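A visit to the Favel workshop

I'd been meaning to get over to Favel for ages, and on 2021-06-24 I finally did it. It's 34 miles from my place, the last 2 of them on gravel, and I drove right past the turn (the sign is tiny!). Favel is a shared workshop where you pay by the month and get a shelf, a key and all the printer time you can grab.

I went for one project, the hand-held grippers they call Tovance. If you've followed the build thread on the Isness board you know the idea: you carry the gripper yourself, do a job with it, and a camera on it records what the fingers do, so that a robot arm can learn the job later. The arm is still in pieces in a box. The grippers, though, are up and running, and I got to play with them for most of the afternoon.

They work on a desk with a small white table standing on top of it, and stuff gets moved on and off. I had a go at the grinder jar first and I was terrible. My hand kept wanting to twist, and the fingers are so much chunkier than mine!

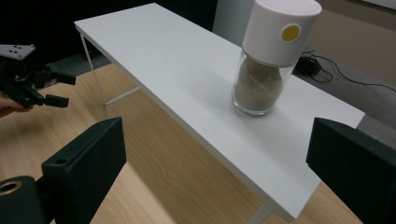 The grinder jar on the white table, with a second gripper over on the left.

After a while you stop thinking about your wrist and start thinking about the fingertips, and then it gets really fun. I'd happily have skipped lunch.

What they cost

The parts for one gripper came to 280 dollars, and 70 of that went on finger versions that ended up in the scrap bin. The early ones flexed too much, the next ones were stiff but slippery, and the ones on there now are big plain blocks with screw holes so you can bolt on whatever pad you like. I love that. My own gripper at home has glued pads and I regret it every single time one peels off.

We also talked a lot about the legs of that little table. They're thin bent metal, white, and they come down to a point on the desk, so a fat finger going in low has to be steered around them. I tried reaching in between and went very, very slowly.

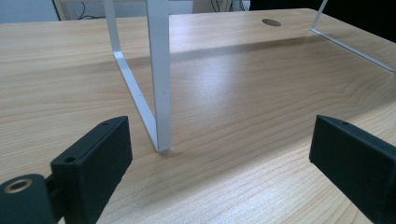
Getting there and what to bring

Visitors are welcome most afternoons, but write first through the Hjaltadóttir page, where they keep the calendar. Parking is behind the building. Bring your own snacks and, if you have a half-finished gripper, bring that too. I left mine at home and spent the whole drive back wishing I hadn't. I'm going again in March with a fresh set of fingers and a bag of better screws.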